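How do you teach a robot to fold a tablecloth?

Folding a tablecloth is an easy job for most people. You take hold of a corner, pull it across and smooth it down. For a robot it is one of the hardest jobs in the house.

A cup stays the same shape when you pick it up. Cloth does not. Each time you move it, it bends, slips and creases in a new way. A robot cannot learn one picture of a tablecloth and use it for ever, because the cloth will look different next time.

Yvette Bélanger and Humaira Jafri work on this problem at a laboratory called Presgate. Their project is named Skotico. They wanted to find out whether a robot could learn folding by copying people.

First, a person guides the robot's arm through the whole job. A small camera near the robot's hand records what the hand can see. A computer stores the pictures together with every movement of the arm. One complete go is called a demonstration. The team collected 2,000 of them.

Next, a computer program studies the demonstrations. It looks for links between what the camera saw and what the arm did. This is called training. After training, the program can look at a new picture and work out which way the arm should move.

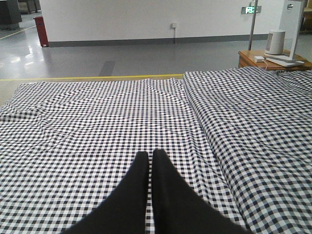
The robot's two black fingers over a checked cloth. The thick ridge on the right is a raised part of the fabric.

Checked cloth is useful for this kind of work. On a flat cloth, the lines of squares run straight. Where there is a wrinkle, the lines bend. Where the cloth is folded over, the squares can tilt a different way. These changes give the program clues about the shape of the cloth. Plain white cloth gives fewer clues, so it is harder.

Then came the test. The robot was given 100 tries with no person guiding it. It made a neat fold 87 times. On the other 13 tries, it missed the edge or picked up two layers at once.

The team also tried a plain cloth, which the robot had never seen in training. This time it did much worse. Humaira Jafri thinks it had learned to depend on the squares. In October the team will start collecting demonstrations with plain and striped cloths, to see if that helps.

Words to know

Gripper: the part of a robot that holds things. It does the job of a hand.
Demonstration: one complete go at a job, recorded so that a robot can learn from it.
Training: the stage when a computer program looks for patterns in the recordings.

Try it yourself

Lay a checked tea towel on a table and push one side gently towards the middle. Look at the lines from above. Can you find the wrinkles just by following the squares? Now do the same with a plain towel.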